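Brunex Draft Meter Hub
Installation and Reporting Guide for Brewery Taprooms
Section 4. Connecting the hub and sending the first sales report

Before you begin

This section is for taprooms which have already mounted the flow meters on the beer lines. If your meters are not mounted yet, go back to Section 3. You will need the hub, its power adapter, the gray meter cables, a computer with a browser and the account letter from Vusent.

The hub counts what was poured. It does not know the price of the beer, and it does not know if a glass was sold or given free. These two things come from your cash register, or from you.

4.1 Choosing the place for the hub

1. Choose a dry shelf or wall in the office or behind the bar, higher than the taps.
2. Check that the meter cables reach the place without being pulled tight.
3. Fix the hub with the two screws from the bag.
4. Connect the meter cables. Line 1 goes to socket 1, line 2 to socket 2, and so on.
5. Connect the power adapter last.

CAUTION: Do not open the hub when it is connected to power. Do not clean it with line cleaner.

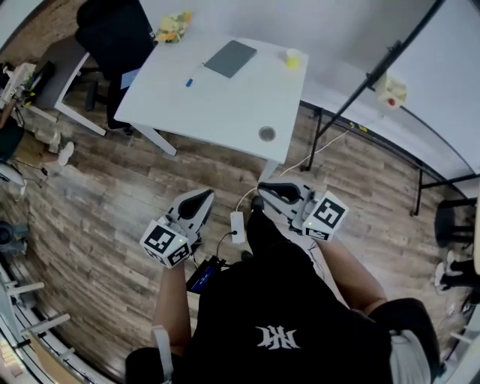 The hub keeps the counts of the current day in its memory, but a loss of power during the closing hour can leave the day without a total, and then the report to your distributor shows a gap. For this reason please think where the adapter and the cable will be. A small white adapter left on the floor, with its cable curving across the boards toward the leg of the desk, is easily touched by a foot or a broom. Put yours on the shelf next to the hub, and fix the cable along the wall with clips. The same is valid for extension cords.

4.2 Naming the beers

1. Open the hub page in the browser. The address is printed on the account letter.
2. Enter the user number and the password. The page will ask you to change the password at the first visit.
3. Go to Lines.
4. For each line, write the name of the beer exactly as it is written in your distributor price list.
5. Choose the keg size and press Save.

Note: If you brew one beer under two brand names, make two entries. At Peñalver, our test taproom, the amber was sold in the house under one name and to restaurants under another, and in the first quarter both were added together. The correction took much longer than the set-up.

Note: A seasonal beer should be closed on the day when the last keg is empty. If it stays open, it will appear in every following report with zero sales.

4.3 Calibrating a line

1. Place a measuring jug under the tap.
2. Press Calibrate on the page and pour until the light on the meter goes off.
3. Write the volume from the jug in the box.
4. Repeat one time. The page accepts the line when the two results agree.

If the page shows code 613, the meter has found foam. Wait until the keg has rested and start again from step 1. Code 213 means that the cable is in a wrong socket.

Calibrate again after each change of line or meter. A change of keg does not need it.

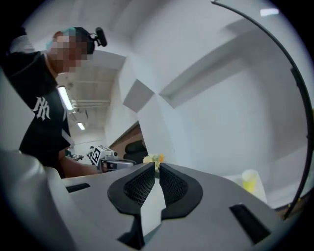 Rigoberto Medrano wrote to us that he had calibrated all lines and his first weekly report was still higher than the sales in the cash register. He asked if the meters were too sensitive. They were working correctly: the beer poured away during line cleaning was counted as sold. Press Cleaning on the Lines page before you start, and press it again when you finish. He also proposed to have a reminder for this on the closing page, and it is included in the version of 23rd April.

4.4 Sending the first report

1. Go to Reports and choose Weekly.
2. Compare the poured volume with the sales from the cash register. Enter free glasses and staff glasses in the column Not sold.
3. Choose the receiver. For most customers this is the distributor. Brewery groups with more than one taproom can choose the head office also.
4. Press Send. The status changes from Waiting to Received.

If the status stays on Waiting for more than one hour, ask the person who manages your network if port 1144 is open for the hub.

CAUTION: A report with the status Received cannot be changed. To correct it, send a new one with the same week and mark the box Replaces earlier report.

Reports are stored by Vusent under your user number. Copies for your accountant can be saved from the same page as a table. For help with the Listthorpe cash register, see Section 5.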